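Review: the Avram Stotton table, small size

By Stamatia Mavromatis
Monday, November 29, 2021

I bought the small Stotton in February to replace a drop-leaf table that had started to sag on one side. It has been in daily use since then. I eat breakfast and dinner at it, I pay bills at it, and for most of the spring it was also my desk. I paid full price and have no connection with Avram.

The Stotton is a plain rectangular table in light wood with rounded corners. It comes in two lengths. Avram says the small one seats four, and the large one seats six. I would call the small one a table for two people who like some elbow room, or three who know each other well.

Delivery and assembly

The table came in one flat box. The delivery company left it in the downstairs hall, and my neighbor Petrică Husar helped me get it up the stairs. It is heavier than it looks in the catalog, so plan on having a second person. The top was wrapped in foam with a cardboard strip along each edge. One of the strips had slipped, but the edge under it was fine.

The instructions are six pages of drawings with no words. They are clear enough apart from page 3, where the two long rails look the same. They are different. The holes on one sit a little lower, and if you put it on the wrong side the legs won't line up with the top. I did this and had to take it apart again. The second try went quickly.

The bolts come in a bag with a hex key. Use your own key if you have one, as the one supplied began to round off before I was done. I went around all the bolts again after a week and got a small turn out of most of them. The table was noticeably steadier after that.

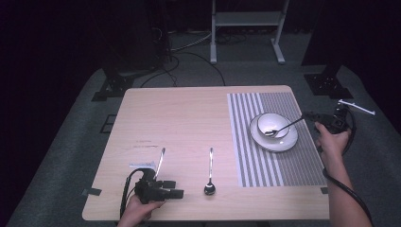 Steadiness on carpet was one of my main worries. My dining area is carpeted, and the old table rocked whenever anyone cut bread on it. The Stotton comes with felt pads, which are meant for hard floors, and I left them off. The feet settled into the pile over a few days and the table has been stable since. If you lean hard on one corner you can feel it give slightly. Normal eating and writing don't move it.

Size and shape

The rounded corners were the reason I picked this table over the Arkundale, which was the other one on my list. I have to walk past the corner to get to the kitchen, and I used to hit my hip on the old table about once a week. The corner on the Stotton is a proper curve and I haven't had a bruise from it.

The edges are straighter than I expected from the photos on the store page. I like the look, but it matters if you write a lot. After a long session of paperwork the edge leaves a line on your forearm. The Arkundale has a softer edge and would be better as a full-time desk. It also costs more, and the store had it only in a dark color.

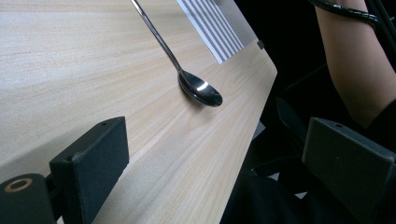
A steel spoon close to the edge of the tabletop.

The legs are set in from the ends, so you can put a chair at the short side without your knees hitting anything. The rails are a bit low. My brother-in-law Darius is tall, and he sits at an angle when he visits. If you have tall people in the house, measure from the floor to the underside before you order. The store page gives only the height to the top. I wrote to ask for the other figure and got it the next day.

Surface and cleaning

The pale color shows less dust than my old table did. It shows coffee more. I wipe it after meals with a damp cloth and a drop of dish soap and dry it with a towel. That takes care of most things. Tomato sauce left overnight made a faint orange patch that went away after several cleanings. Turmeric did not go away entirely, and there is a yellowish spot near one end that I now keep covered with the fruit bowl.

Heat is the weak point. The care card says to use a mat under anything hot, and it means it. A soup bowl straight from the microwave left a cloudy ring in the first month. I rang Avram and was told to rub it lightly along the grain with a dry cloth, which helped a little. The ring is still visible when the sun is low. I have used placemats at every meal since.

The surface also picks up light scuffs. Keys, a laptop with a gritty underside and a dragged plate will all mark it. None of my marks are deep enough to catch a fingernail, and you see them mostly from one direction. A friend of mine, Paula Iordache, has the same table in the large size with two small children in the house, and hers looks a good deal more worn after the same length of time. She isn't bothered by it. If you would be, choose something darker or use a cloth.

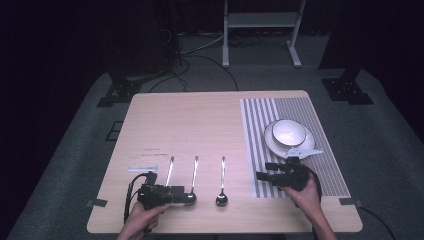
Place setting on the striped mat, with three metal spoons to the left.

A standard rectangular placemat takes up a lot of the depth on the small size. Two people sitting across from each other with full place settings will have room between the mats for salt, pepper and not much else. We put serving dishes at the end. For a bigger meal I leave the pots on the stove and people help themselves.

Customer service

I have dealt with Avram three times: once about the knee height, once about the ring, and once about a missing cap for one of the bolt holes. The phone line is open only on weekday mornings. The people on it were polite and knew the table. The cap took 5 weeks to arrive and was a slightly different shade from the others. It is on the inside of a leg, so I left it.

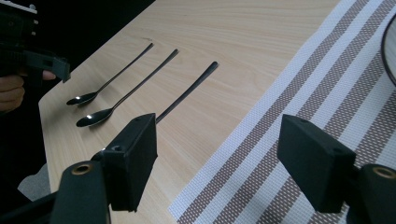

The warranty covers the frame for 5 years and the surface for one. Read the surface part before you count on it. Heat marks, stains and scratches are all left out, and I am not sure what remains. You need the receipt and the sticker from the underside of the top, so take a photo of the sticker before you turn the table over for the first time.

What I would change

I'd want a better hex key, a label on the long rails and a tougher finish. A slightly deeper top would help too, though it might not fit my room then.

Good points: steady once the bolts are tightened again, rounded corners, easy to wipe down, space for a chair at each end.

Bad points: marks easily from heat, hard on the forearms, low rails, confusing third page in the instructions.

Rating: 3 and a half out of 5. I would buy it again for eating at – for a desk I would pay the extra for the Arkundale.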